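Asunto: Re: [taller-brazo] Pérdida de posición en la muñeca

El 9 de enero, a las 21:40, la lista recibió:
> Con el controlador Bramus a 200 Hz la muñeca se desvía al cabo de
> unos cuantos ciclos. El contador se queda en 1,999 y no llega a
> 2,000. ¿Redondeo o tirones del cable?

Redondeo. El script de Cuevas trunca la consigna antes de convertirla a pasos, y el error se acumula en cada vuelta. He cambiado el truncado por redondeo al más próximo y he subido el parche a la rama gutholm.

El cable lo dejaría como está – el bucle de la muñeca necesita holgura para girar. Si alguien lo acorta, que repita antes el recorrido completo a velocidad baja.

Pendiente:
- recalibrar el cero de la pinza
- repetir la secuencia del cuenco con el parche
- pasar los límites de par al fichero común

No toquéis la altura de aproximación hasta que cierre lo primero.

Pritgate
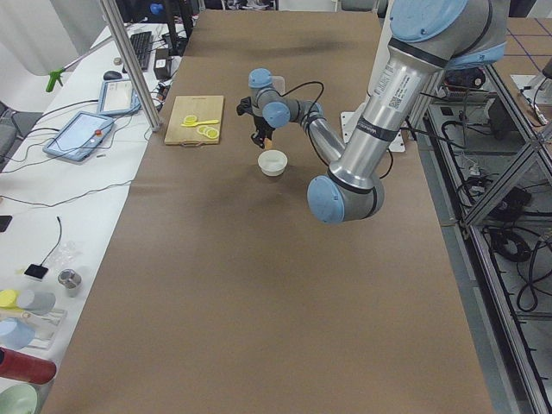
Pinza sobre el cuenco blanco; tabla con las rodajas de limón a la izquierda.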